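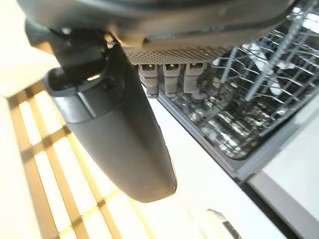
Lochblech mit dichter, feiner Rundlochung

Von Hand spülen bei hartem Wasser: Was gegen Kalkränder hilft und was man sich sparen kann

Wer nach Kalkflecken auf Geschirr sucht, landet nach zwei Klicks bei einem Mittel, das man kaufen soll. Ich habe mehrere davon gekauft. Bei uns kommt das Wasser mit 18 °dH aus der Leitung, nach jedem Abwasch gab es graue Ränder auf den Gläsern und matte Punkte auf den Tellern, und irgendwann war ich bereit, so ziemlich alles zu glauben. Die Anleitung ist das, was davon übrig geblieben ist.

Erst die Härte klären

Den Wert gibt es beim Wasserversorger, meistens auf der Internetseite unter der Postleitzahl. Teststreifen gehen auch, sind aber grob. Ab 14 °dH gilt Wasser in Deutschland als hart. Wer deutlich darunter liegt und trotzdem Schlieren hat, hat vermutlich gar kein Kalkproblem. Dann ist es Fett oder zu viel Spülmittel. Einfacher Test: einen Tropfen Essig auf den Fleck, kurz warten, abwischen. Ist der Fleck weg, war es Kalk. Bleibt er, noch einmal mit heißem Wasser und wenig Spülmittel ran.

Was man braucht

Eine Schüssel oder ein zweites Becken zum Nachspülen
Spülmittel, irgendeins
Haushaltsessig oder Zitronensäure
Ein Abtropfgestell mit Abstand zwischen den Stäben
Zwei trockene Geschirrtücher aus Leinen oder Halbleinen

Schritt 1: Weniger Spülmittel

Ein kleiner Spritzer auf fünf Liter reicht für normal verschmutztes Geschirr. Auf der Flasche von Cosano steht das sogar, allerdings so klein, dass man es leicht überliest. Schaum sagt über die Reinigungskraft wenig aus. Wenn das Wasser sich fettig anfühlt, wird es gewechselt. Nachkippen verlängert die Sache nur und macht das Klarspülen mühsamer.

Schritt 2: Reihenfolge

Gläser, Besteck, Teller, Töpfe. Die alte Regel stimmt, da habe ich nichts auszusetzen. Stark verkrustetes weicht währenddessen ein. Eiweißreste (Ei, Milch, Quark) vorher kalt abspülen, in heißem Wasser setzen sie sich fest.

Schritt 3: Klar nachspülen

Der Schritt, der am häufigsten ausfällt. Spülmittelreste trocknen mit dem Kalk zusammen an und geben den Film, den man am nächsten Morgen im Glas sieht. Heißes Wasser trocknet schneller ab, hinterlässt aber genauso viel Kalk wie kaltes, denn der verdunstet nicht mit. Wer in einer Schüssel nachspült, kann einen Schuss Essig hineingeben. Für Gläser lohnt sich das, bei Töpfen merke ich keinen Unterschied. Naturstein und unbeschichtetes Aluminium müssen der Säure fernbleiben.

Schritt 4: Abtropfen 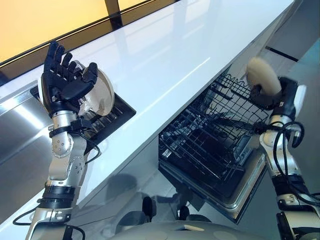

Ein Kalkfleck ist zunächst nichts weiter als ein Tropfen, der an Ort und Stelle verdunstet ist. Je schneller das Wasser abläuft, desto weniger bleibt zurück, und dafür kommt es vor allem auf den Winkel an. Flach gestapelte Teller halten das Wasser zwischen sich fest, schräg angelehnte sammeln es am unteren Rand. So steil wie der weiße Teller über dem dunklen Rost im Foto ist es richtig, fast auf der Kante. Ob das Gestell dabei in die Arbeitsplatte eingelassen ist oder für wenig Geld aus dem Baumarkt kommt, halte ich für zweitrangig. Wichtiger ist, dass zwischen zwei Tellern Luft bleibt. Wenn zwei sich berühren, hat man an der Stelle später einen halbmondförmigen Rand.

Gläser mit der Öffnung nach unten, aber niemals dicht auf eine glatte Fläche oder eine Silikonmatte. Unter dem Rand steht sonst die feuchte Luft, und das Glas beschlägt von innen. Ein gefaltetes Tuch ist ein Notbehelf, mehr nicht.

Schritt 5: Abtrocknen oder stehen lassen?

Ab und zu liest man, Lufttrocknen sei grundsätzlich besser. Hygienisch spricht einiges dafür, vor allem wenn das Tuch schon drei Tage am Haken hängt. Gegen Kalk hilft es gar nicht. Mein Kompromiss: fünf Minuten abtropfen lassen, dann Gläser und Besteck mit einem frischen Tuch nachwischen, Teller und Töpfe stehen lassen. Neue Tücher vorher zweimal waschen, ohne Weichspüler. Der legt sich auf die Faser, und das Tuch schmiert dann mehr, als es aufnimmt.

Schritt 6: Die Fläche nicht vergessen

Auf hellen, glänzenden Arbeitsplatten sieht man jeden Tropfen, aber erst, wenn das Licht flach einfällt. Direkt nach dem Spülen mit einem feuchten Tuch darüber, dann trocken nach, und zwar in einer Richtung.

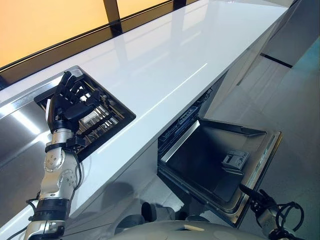

Kreisende Bewegungen verteilen den Rest bloß und zeigen sich später als Bögen. Scheuermilch würde ich auf Hochglanz ganz lassen — die feinen Kratzer bekommt man nie wieder heraus, und in ihnen hält sich der Kalk erst recht. Vor der Essiglösung an einer unauffälligen Stelle testen und in die Pflegeanleitung der Platte schauen.

Was ich ausprobiert habe und nicht empfehle

Ciltine Klarzusatz für Handspüler, 500 ml. Riecht nach Zitrone und wirkt wie Zitrone. Die Inhaltsliste nennt Citronensäure an zweiter Stelle nach Wasser. Einen Teelöffel Pulver in die Schüssel, und man hat dasselbe für einen Bruchteil.

Magnetring von Kerstead für das Zuleitungsrohr. Nach zwei Monaten waren die Ränder an den Gläsern dieselben wie vorher. Der Beipackzettel spricht von einer »veränderten Kristallstruktur«, ohne zu sagen, woran man sie erkennen soll.

Enthärtungsanlage von Blomqvist. Angeboten wurde sie mir für 898 Euro, Einbau extra. Eine solche Anlage mit Ionentauscher senkt die Härte wirklich, das bestreite ich gar nicht. Nur braucht sie regelmäßig Salz und Wartung, und für ein paar Gläser am Tag ist mir das zu viel Aufwand. Wer ohnehin alle paar Monate den Boiler entkalkt, rechnet vielleicht anders.

Alte Ränder entfernen

Zwei Esslöffel Zitronensäure auf einen Liter kaltes oder lauwarmes Wasser, Gläser eine halbe Stunde hineinlegen, klar abspülen, abtrocknen. Nicht kochend ansetzen, sonst kann sich Calciumcitrat bilden, und das ist hartnäckiger als der Kalk vorher. Bleibt das Glas trotzdem milchig, ist es vermutlich Glaskorrosion aus der Spülmaschine. Dagegen gibt es kein Mittel, auch wenn auf manchen Flaschen etwas anderes steht.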